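Working Group on Household Tidying, Fillcombe Lab
Minutes of the meeting of March 23, 2023

Present: Kazuhiro Kuroda (chair), Wojciech Urbańczyk, Sushil Kanaujia, Kazue Sasaki (minutes)
Apologies: Riku Katayama

1. Minutes of the previous meeting
Approved with one correction. Under item 4, "success rate" should read "grasp success rate". The two are now reported separately.

2. Living room setup, toys to basket
WU put three views of the setup on the screen.
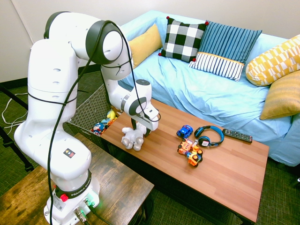
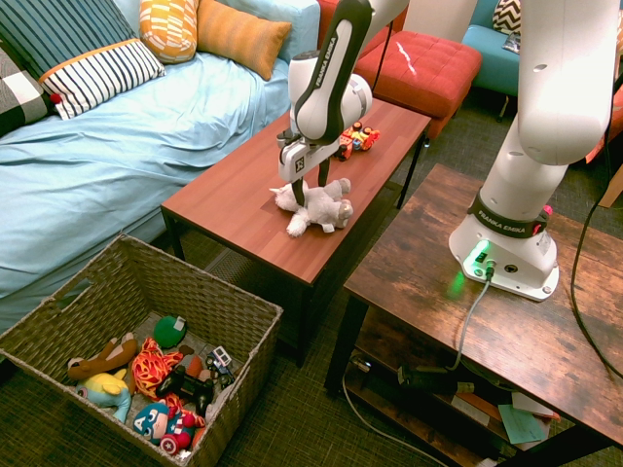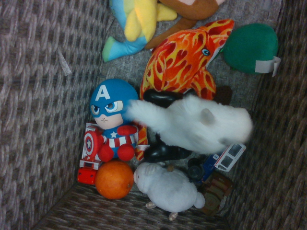 Arm on the side table, toys on the coffee table, basket at floor level, and the basket from the wrist camera.

WU reported that the set of demonstrations for the toys-to-basket task is closed at 1528 episodes. All were teleoperated. Episodes in which the operator released the toy outside the basket are kept and flagged, as agreed in the data plan. KK asked whether the flag is set by the operator or afterward. WU: afterward, by a second person working from the fixed camera recording. Where the fixed camera does not show the release clearly, the wrist recording is used.

SK asked that the flagging rule be written down before anyone else starts on it. At present it is in an email from RK.

3. Policy comparison
SK presented results for the two policies trained on the closed set. Policy A takes the fixed camera only. Policy B takes the fixed camera and the wrist camera. Network size, training length and action rate are the same for both. Each policy was run for 60 trials, with toy positions drawn from the same list.

Main points from the discussion:

Policy B was ahead on grasping soft toys. Policy A tended to close the fingers too high on plush items and lift away with nothing held. On hard toys the difference was small, and SK did not want to claim one.

On placing, the order was reversed in part of the trials. Policy B hesitated over the basket when it was already full. SK's reading is that the wrist view of a crowded basket looks, to the network, much like the view before a grasp, and the policy begins a second approach while still holding the first toy. KK thought this plausible but untested. KS pointed out that most demonstrations start with a nearly empty basket, so fill level and episode order are mixed together in the training data.

WU proposed masking the wrist view after a successful grasp, using finger width as the trigger. SK objected that finger width is unreliable for plush items, which compress by different amounts. KK suggested training a version with the gripper state as an explicit input before trying any masking. Agreed.

KK asked for the per-toy table to be added to the report. An average over all toys hides the soft/hard difference, and that difference is the main result so far.

4. Scoring of partial placements
A toy resting on the rim of the basket has been scored as a success by WU and as a failure by SK. The trials affected are in both policies. After discussion it was agreed that a toy counts as placed only if it is inside the rim when the arm has returned to its start pose. SK will rescore from the recordings. No trials need to be rerun.

5. Calibration
WU noted a drift between the fixed camera and the arm base over the collection period. It was corrected twice. Episodes recorded between the two corrections carry the older calibration file. This does not affect Policy A or Policy B, neither of which uses calibrated poses, but it will affect the Amgate baseline, which does. WU to attach the right file to each episode before the baseline is run.

KS asked whether the side table had been moved when the calibration was redone. WU: no, only the camera mount was tightened.

6. Second site
The Nagano group has offered its room for a repeat of the comparison with different furniture. KK is in favor, provided the scoring rule in item 4 is used there unchanged. SK would prefer to have the gripper-state version trained first so that all versions go in one visit. Left open until RK is back.

7. Storage
The Wekance server is short of space. Raw recordings of flagged episodes stay. Duplicate exports can be deleted once KS has checked the file list against the episode index.

Actions
WU: write up the flagging rule and circulate it.
WU: attach calibration files by episode.
SK: rescore rim placements in both sets of trials.
SK: train the version with gripper state as input.
SK: add the per-toy table to the report.
KS: check duplicate exports against the index.
KK: reply to Nagano after speaking with RK.

8. Any other business
KS asked that trial sheets record the starting contents of the basket. Agreed, effective from the next set of trials.

Next meeting to be set by email.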